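Filed under: Robotics, Motion Planning, Threads

ok so I promised a thread on the grasp planner rewrite and then disappeared into it for most of July. Catching up now, grab a coffee

Background for the new people: Brekon is our planning stack. It takes an object pose from perception, scores a pile of grasp candidates, and hands the winner to the trajectory optimizer. Upright cups, lovely. Cups on their side, a complete mess

The old scorer assumed gravity and the object's long axis were friends. I wrote that line myself so I get to complain about it! One dot product, no comment, two years of weird approaches

First thing I did was stop touching the planner and build a decent test set. 3,376 start states in sim, every one of them a cup lying down somewhere on a table, random yaw, random spot, sometimes way out near the edge of the arm's reach

The old planner found no valid path on 1,182 of them. I stared at that number for a while and then went for a walk

Katalin Simon looked at the failures for maybe ten minutes and asked why we were collision checking the fingers as one fat convex hull. Well. Because that was quick to write in the first week and then it shipped

So change one: separate collision bodies for each finger. It costs a bit more per check, but now the space between the fingers is real space and the planner is allowed to put a cup in it (imagine!)

Change two: the pregrasp is its own goal now, with its own tolerance. Before, we interpolated backward from the grasp and hoped. With a tipped cup that backward line went straight through the table more often than I want to admit

Change three is boring and saved me the most time — every failed plan now dumps its seed, the candidate list and the reason each candidate was thrown out. Urix replays the dump step by step, and I can scrub to the moment a finger goes around the rim

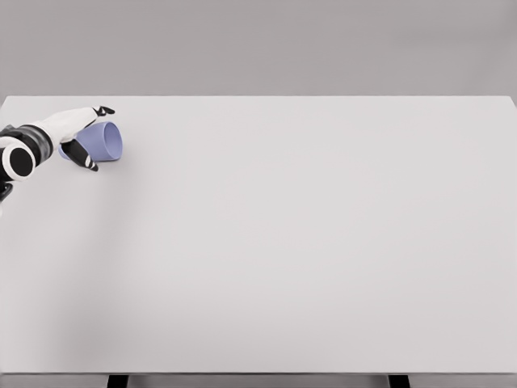 Why not just let a learned policy handle the approach?

We may end up there, but a planner tells you which constraint it broke, and while the collision model is still changing every few days I need that more than I need smooth motion.

Still open: yaw symmetry. The scorer treats two mirrored approaches as different grasps and sometimes flips between them mid-replan, so the wrist does a little dance. I have a hysteresis hack on a branch — it's ugly, don't look at it

Also the replay format is going to change again, so if you wrote a parser against the old dumps, sorry, pin your version for now

Next up is mugs with handles. Send snacks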